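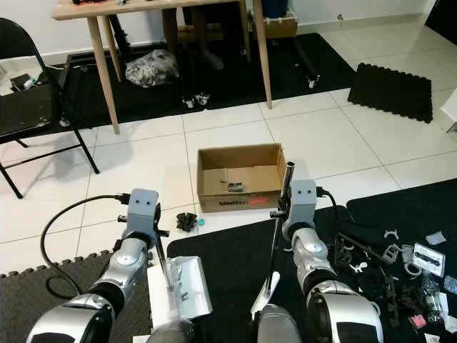
Issue 137

TOOL REVIEW: Wurkier Brolinix rebar scanner
June 9, 2022

Short version first, I have a pour to get to. Good scanner. Bad handle strap. Worth the money if you core or drill into old decks more than a few times a month, rent one if you don't.

Long version.

We had the Brolinix on the Hamel garage in Zernedport since January. Older parking deck, cast in place, post-tensioned on the upper level and plain rebar on the ramps. Drawings exist but they're the kind of drawings where somebody wrote "verify in field" on every sheet and went home. The job was adding new bollards, drain lines and conduit runs, so lots of holes, and on a post-tensioned slab you do not want to guess. Hit a tendon and your week is over.

What you get. Scanner, charger, two batteries, a soft case, a roll of paper grid, a wax crayon. The crayon is good by the way. Manual is thick and mostly warnings. There's a quick start card and that's the part you'll use.

List is $1,954. We paid $1,692 through the rental yard, they were clearing out stock from last year. At list I would have thought about it longer.

Setup. Turn it on, pick slab or wall, pick dry or green concrete, go. Boots up fast even in the cold. Buttons are big enough for gloves, which I can't say for the last one we had, where the power button was flush with the case and you needed a pen to push it in winter.

Scanning. You roll it in a straight line and the screen draws what's under you. First pass one way, second pass across it. Slow down. The card says walking pace, I say slower than that. If you rush it the lines smear and you'll end up marking a bar two inches from where it is. After a couple of days the crew had a feel for it.

Accuracy on the ramps was very good. We chipped down to check at the first few spots and the bar was under the crayon line every time. Depth reading was a touch shallow, a quarter inch or so on the deeper bars, always in the same direction, so you learn to live with it. On the deck itself it picked up the tendons fine where they ran high over the columns. Mid span, where they drape down near the bottom of the slab, it gets fussy. You see something, then you don't, then you see it again a foot over. We had the x-ray outfit come in for those areas and I'd do the same again. Do not core mid span on the word of this thing alone. I mean that.

It also doesn't tell you what it found. A bar, a tendon, and a steel conduit look alike on the screen. Plastic conduit shows up as a faint ghost if it shows up at all. There is a setting called Deep Assist that's supposed to help. Left it on, left it off, could not see a difference.

Mesh. If there's wire mesh near the top the screen turns into a checkerboard and whatever is under it is hard to pick out. Every scanner I've used has this trouble. The Brolinix is a bit better than most but only a bit.

Surface matters more than the brochure lets on. The wheels want it smooth. On the broom finish ramps they chattered and the distance counter drifted, so we laid down a sheet of thin hardboard and rolled on that. Fixed it. Just remember to take the board thickness off your depth. We forgot once. Standing water is a no, the readings go to mush and the wheels slip.

Battery. A full shift on one pack if you shut the screen off between runs, which nobody on a crew does, so figure lunch. Swap takes a few seconds. Charger has a light that is green when charging and also green when done, different greens. Who signed off on that.

The strap. Tore out of the case in the second week. One rivet, thin webbing. We put a loop of tie-down strap through the handle and that has held. Wurkier sent a replacement when I wrote in, same strap, same rivet. It's in the drawer.

Saving files. It saves each grid as a picture and you pull them off with a cord. No wireless. Names them by number only, so write the column line on a pad as you go or you will be sorting them out at the kitchen table. The export software is ugly but it works, and the building owner's engineer took the printouts without a fuss, wich saved us a round of emails.

Service. Called the help line 2 times. First time I got a person who knew concrete. Second time I got a person who read me the quick start card.

Things I'd change: the strap, the charger light, a way to name files on the unit, a softer wheel for rough slabs. And a brighter screen. In the shade of the lower level it's great, out on the roof deck at noon you're holding your hat over it.

Who should buy it. Small concrete cutting crews, garage repair people, plumbers who core a lot. If all you do is set a few anchors in a sidewalk, a cheap cover meter will do you. If your whole business is post-tension then you already own something that costs a lot more than this and your not reading this.

We're keeping ours. It goes to the next garage as soon as the Hamel punch list is done, and I've got a second battery charger on order so the truck can have its own.

Pros: quick to start, glove friendly, right on the mark for shallow steel, fair price on sale.

Cons: strap, deep tendons, file names, rough surfaces.

Rating: 4 out of 5. Would be a bit higher with a decent rivet.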